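Flidport Community Help > Home and Technology > Robots and smart devices

Has anyone paid for the Balogun home robot trial package?

Posted by Jeanie Semple, 21/11/2023
I run a small respite house in Gretley and a sales rep has been after me since July to sign up for the Balogun trial. It's the two-armed one on wheels that is meant to clear tables and carry things between rooms. They want $368 a month for the "simulation plan", where you send them your floor plan, they build it on the computer and the robot practises in there before a real one ever turns up. Minimum seven months. No robot arrives in that time, as far as I can tell from the contract.

I've asked for results and got a brochure with a lot of smiling in it. Is the practice stage worth anything, or am I paying rent on a video game? I'm not against the idea. Our night staff would love something that picks up cups. I'd just like to hear from someone who isn't on commission.

3 replies

Walid Tarawneh
Don't. My brother-in-law's firm looked at Dumero, same sort of deal, and the price went up as soon as they asked for stairs. If they can't bring one to your door for an afternoon, keep your money.

Precious Cruzado
I'm part way through the same plan for our guest house so I can give you a bit more than that, though I'm not going to tell you to sign.

The idea itself is sound enough. Mistakes on a computer don't break your crockery. My trouble is with what they count as your house. We sent measurements for every room and the first version came back with standard furniture and a doorway that was far too generous. Ours is narrow and has a lip that catches the tea trolley. I had to ask twice to get the lip put in, and the second time they tried to call it a custom feature.

Then there's the scoring. Our first report said 1904 practice runs, in large type on the front page. What it didn't say was how many of them ended with the thing picked up and put where it was meant to go. When I rang, I was told a run "completes" when the time is up. So ask for the pick-ups and drops separately, by object, and ask who chose the objects. A bowl or an apple on a tidy table is a fair start, but it's a long way from a half-full mug next to somebody's glasses.

You do get a login to look in on the practice sessions from the robot's side, arms and all. It's the part I'd miss if I cancelled.

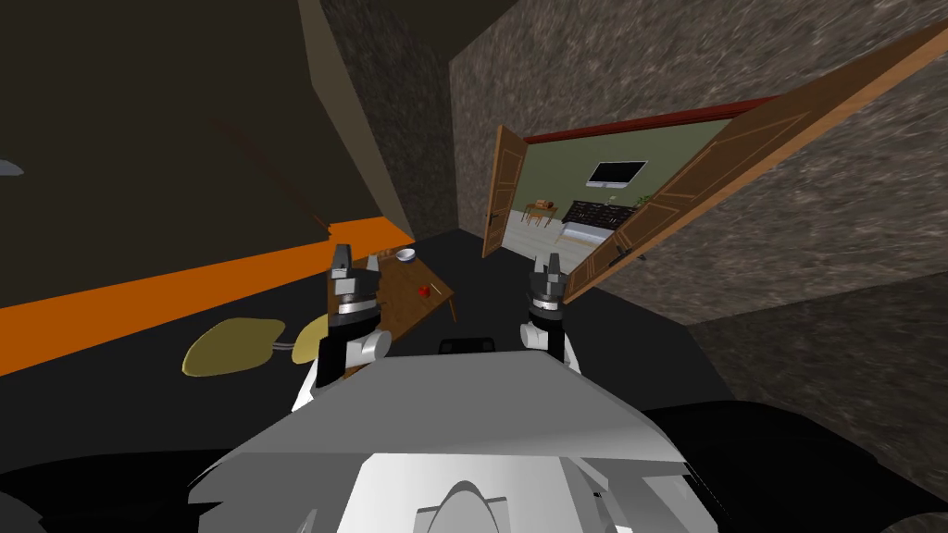
Can I leave the simulation plan before the seven months are up?
You can, but on my contract the remaining months are still charged unless they have missed a report date, so read the cancellation page before you sign.

The other thing I'd push on is what happens at the end. My paperwork says a real unit is "subject to availability", and the practice work stays with Balogun. If you walk away you take nothing with you except the reports.

Chiamaka Ugwu
Agree with Precious about the scoring. Get them to write down what counts as a pass before you pay the first month. Also ask whether the doors in their version are ever shut. In the demo I sat through they were all standing open, and when I asked about handles the fellow changed the subject to battery life.

Jeanie Semple
Thanks, all. I've emailed the rep asking for pick-ups and drops by object, and about the doors. He has replied to offer me a discount, and hasn't answered either one.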